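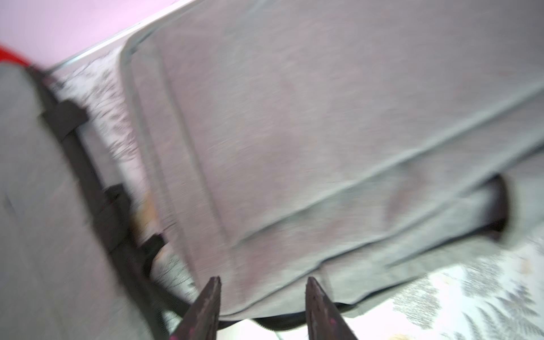
杢グレーの布地と縫い目

おでかけ記録 > 工場見学・オープンデー
3月 文:管理人

行ってきました、Brurksteadの織物工場のオープンデー！ 前からずっと行きたくて、去年は申し込みの画面を開いたまま寝落ちして逃したので、今年は受付開始の朝に歯ブラシをくわえたまま申し込みました。Plillaという会社で、かばんやクッションの生地を織っているところです。服地ではなくて「物」のための布ばかり、というのがもう好みのど真ん中。

Ongartの駅から電車で50分。途中で単線になるので、向かいの電車を待つ時間がけっこう長いです。窓の外は畑と鉄塔と、あとは羊。工場の最寄り駅には売店がなくて、自販機も改札の外に1台だけ、しかも温かいのはコーンスープしかない。飲みましたけどね、コーンスープ。粒が最後まで出てこないやつ。

駅から工場までは川沿いの道を歩きます。この日は風が強くて、入口の旗が棒に巻きついてぐるぐるになっていました。受付で名札をもらって、靴の上からかぶせる青いカバーをはいて、耳栓も渡されます。耳栓はスポンジの細いタイプで、私は右だけいつもうまく入らない……。

■織機の音、すごい

案内してくれたのはRaghavendra Chettiarさん。整経の担当だそうで、説明が早口で楽しい人でした。整経というのは、織る前に縦糸を必要な本数だけきっちり並べて巻いておく工程のこと。ここで1本でも切れたまま進むと、反物の端から端まで筋が残るんだそうです。「織る仕事の半分は、織り始める前に済んでるんですよ」と言いながら、指で糸の面をすーっとなでていました。触りたい。もちろん見学者は触れません。

で、織機の部屋。扉が開いた瞬間に音というより圧が来ます。ガシャガシャというよりは、ずっと続く「ダダダダ」。床が震えているのが靴底から分かるくらいで、Chettiarさんも中では一切しゃべらず、ボードに書いた説明をめくって見せる方式でした。字がきれい。織っていたのは生成りと濃い緑の2色の格子で、椅子の座面になる予定だそう。

この部屋だけで30分いたはずなのに、体感では5分もなかったです。横糸が飛ぶところをどうしても目で追いたくて、ずっと同じ台の前に立っていました。追えませんでした！

■杢グレーの話がいちばん面白かった

ひとつ上の階に糸と見本帳の部屋があって、ここからは耳栓を外して普通に質問できます。私が聞きたかったのは杢のこと。霜降りっぽい、ところどころ濃かったり薄かったりする、あのグレーです。スウェットでおなじみの色ですが、最近はかばんでも本当によく見かけますよね。

あれは織ってから染めているのではなくて、綿（わた）の段階で違う色に染めた繊維を混ぜて、それから糸に引くのだそうです。だから糸1本の中にもう色のむらがある。黒と白を混ぜただけだと冷たい感じになるので、Plillaではほんの少しだけピンクやベージュを足すことがあると教えてもらいました。見本帳をめくらせてもらうと、同じ「グレー」の名前で何ページも続いていて、隣どうしだと違いが分かるのに、離して見るともう分からない。同じ組にいた女の人と「これさっきの？」「いや違うと思う」を延々とやっていました。

汚れが目立ちにくいというのも人気の理由らしく、通勤用のリュックの生地はほとんどこの系統の注文だそうです。たしかに電車の中で見回すと、黒か杢グレーばかりかも。ただし毛羽が立つと白っぽく見えてくるので、ベルトが当たるところは別の生地に替えるか、黒いテープを縫い付けてしまうのが定番とのこと。うちのリュックも肩のところがもしゃもしゃになっているので、深くうなずきました。

家での手入れも聞いてきました。乾いたやわらかいブラシで、まず毛の流れに逆らってほこりを起こして、それから流れに沿って戻す。水拭きは固くしぼった布で、こすらずに押さえる。洗濯機は「気持ちは分かりますけど、やめてください」だそうです。やってました、私。何回も。
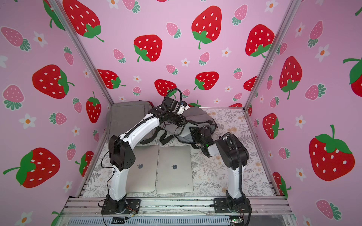 ■お昼と、はぎれの列

お昼は工場の向かいのCanenという食堂で。オープンデーの日は見学の人でいっぱいになるらしく、相席でした。豆の煮込みと丸いパンの定食にしたのですが、この豆がしょっぱくて、でもパンにのせるとちょうどいい。隣の人が食べていた卵のサンドイッチもおいしそうだったなあ。食後のお茶はポットごと置いていってくれます。

午後は、みなさんお待ちかねのはぎれ市！ 倉庫の一角に台を出して、織りの試し分や半端の反物を量り売りしてくれます。列に並んだのが遅くて、30分待ち。前の人たちが両腕に布を抱えて出てくるたびに、全部なくなるんじゃないかと気が気じゃなかったです。中に入ってしまえばまだまだ山で、列の途中で焦ってやせた分を返してほしい。

買ったのは、辛子色のあやれの、あ、綾織りのやつですね（打ち間違えたけど気に入ったのでこのまま）、それと濃紺の厚手、それから結局、杢グレーの大きめのを。紙袋の底が抜けそうだと言ったら、レジの人がひもで十字にしばってくれました。これがまた余り糸をよったひもで、ほどくのがもったいなくて、まだしばったまま玄関に置いてあります。
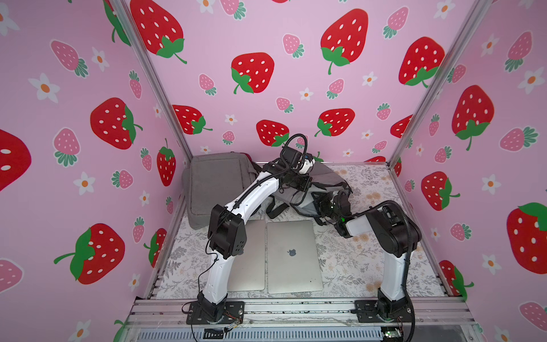
グレーのリュックといちご柄の壁紙

■行く人向けのメモ

・予約は必要です。はぎれ市だけなら予約なしでも入れます。
・織機の部屋は暖かいので、上着は脱ぎ着できるものがいいです。私はタートルネックで失敗しました。
・受付のロッカーは小さめ。大きいリュックの人は棚に置かせてもらっていました。
・支払いは見学料もはぎれも現金のみ。駅の近くにATMはありません。
・帰りの電車は夕方に一度ぽっかり間があくので、時刻表は先に見ておくこと。私はホームでまたコーンスープを飲みました。

次は秋に染め場のほうを開けるらしいです。染め場は川の上流側の別棟で、この日は窓越しに湯気が見えただけ。においがもう気になって仕方がないので、たぶん行きます。辛子色の布で何を作るかはまだ決まっていなくて、ペンケースか、椅子の背に掛ける小物入れか……厚手だからうちのミシンだと針が負けそうなんですよね。太い針を注文したので、届いたら端っこで試し縫いしてみます。

タグ:工場見学/布/はぎれ/Brurkstead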